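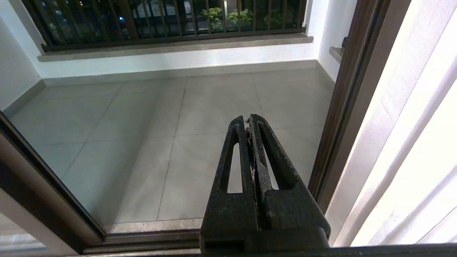

Ticket: Petition name search missing entries on Plultthorpe Suffrage Petition site
Opened by: Shahab Vahidi, Plultthorpe Women's History Project
Assigned to: Arsen Lytvynenko, Woltudura support
Priority: High
Status: Closed

Shahab Vahidi wrote:

We put the transcribed petition online ahead of the unveiling of the Adel memorial in November. The petition has 2,408 signatures. When I search by surname, some women who are definitely on it don't come up. The first one reported to us was Balaskas. The family is coming to the unveiling and looked for their great-grandmother on the site. She is on the scanned sheet and she is in our spreadsheet, but the search says "No results."

I tried Chrome and Firefox, logged in and logged out. Same result. Browsing to the sheet and opening the scan works fine.

Arsen Lytvynenko wrote:

Thanks. Please send the spreadsheet you imported and the import report. The report is under Collections > History > Imports. Also let me know if anything was edited by hand on the site after the import.

Shahab Vahidi wrote:

Both attached. Nothing edited by hand except the intro text on the front page. The report says "Completed" with a green check mark, so I assumed all the rows went in.

Arsen Lytvynenko wrote:

The rows did go in. All 2,408 records exist in the collection. The search index is short by 126. I rebuilt the index from our side and got the same number, so a stale index is ruled out.

Looking at the missing records, most have something in the "Signed as" column and nothing in "Surname." Can you tell me how that column was used?

Shahab Vahidi wrote:

"Signed as" is for women who signed with their husband's name, for example "Mrs. John" and then the surname, or who made a mark and had someone else write the name for them. The transcribers were told to copy exactly what was on the paper. We worked out the women's own names later from the census, and those are in "Known name."

Arsen Lytvynenko wrote:

That explains it. The search template you are using reads "Surname" and "Given name" only. If "Surname" is blank, the record is skipped and no warning is written to the report. The Balaskas record has a blank surname and the full name under "Known name."

Two ways to fix this:

1. Fill in the surname column in the spreadsheet and import again. This will change the record addresses, so any links you have already shared will break.

2. Change the search template so it also reads "Signed as" and "Known name." Links stay the same.

I would go with the second.

Shahab Vahidi wrote:

Second one please. The school packs have links printed in them already. One condition: the result page has to keep showing what was written on the petition as the main heading, with the known name under it. We don't want the site to look as if she signed something she didn't.

Arsen Lytvynenko wrote:

Done on the test site. Heading order is as you asked. Please check a few names there before I move it over.

Shahab Vahidi wrote:

Balaskas comes up now. I checked all of sheet 12, which had the most gaps, and every woman on it can be found except 2. Both of those have a question mark in the name where the ink is faded.

Arsen Lytvynenko wrote:

The question mark was being treated as a wildcard during indexing. I have set it to be read as plain text. Both records now show up when you search on the letters that are legible. Index count on the test site matches the record count.

Moved to the live site September 7, 2025. You may need to clear your browser cache to see the new layout.

Shahab Vahidi wrote:

Confirmed on the live site, and the links in the school pack still open the right pages. I've emailed the family the address of the record. Can the import report flag blank surnames in future? We have a second batch coming, the committee minute books, and they use the same columns.

Arsen Lytvynenko wrote:

I have logged that as a feature request and added you as a follower. Until it is in, sort the spreadsheet by surname before importing and look for blanks at the bottom. Use the same search template for the minute books. Closing this ticket. Reply here if it needs to be reopened.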